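Basket drive opens in September

The Ivolby lending room is collecting baskets again this September. Last year's drive brought in 42, and most of them now hold the small toys and blocks that go out on loan. The collection stands at 558 items, and the plastic tubs we started with are cracking at the corners.
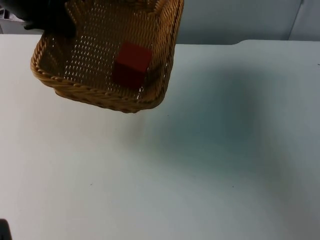 Shallow baskets are what we need most. Deep ones end up with everything piled at the bottom, and children tip them out to find one block. Please leave lids at home — we have no shelf for them. 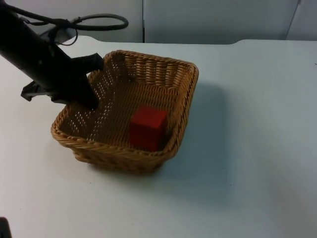

Condition matters more than age. A loose strand can be tucked back in, but a broken rim usually means the basket is finished. The best kind has a thick braided band all the way around the top, with rounded corners that don't catch on sleeves. Small gaps in the floor are fine and let the dust out. 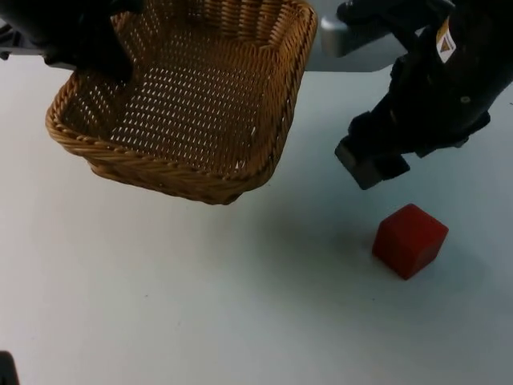

To clean one before you bring it, shake it out, go over the weave with a dry brush and wipe it with a damp cloth. Let it dry overnight. Strong cleaners leave a smell. 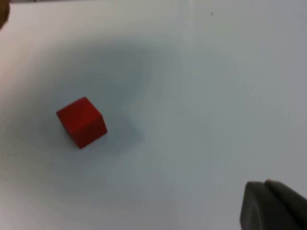

Single blocks are welcome too, painted or plain, as long as the edges are smooth. Drop-off is at the Mumell Street door until 2 p.m., or at the Villport branch, room 103.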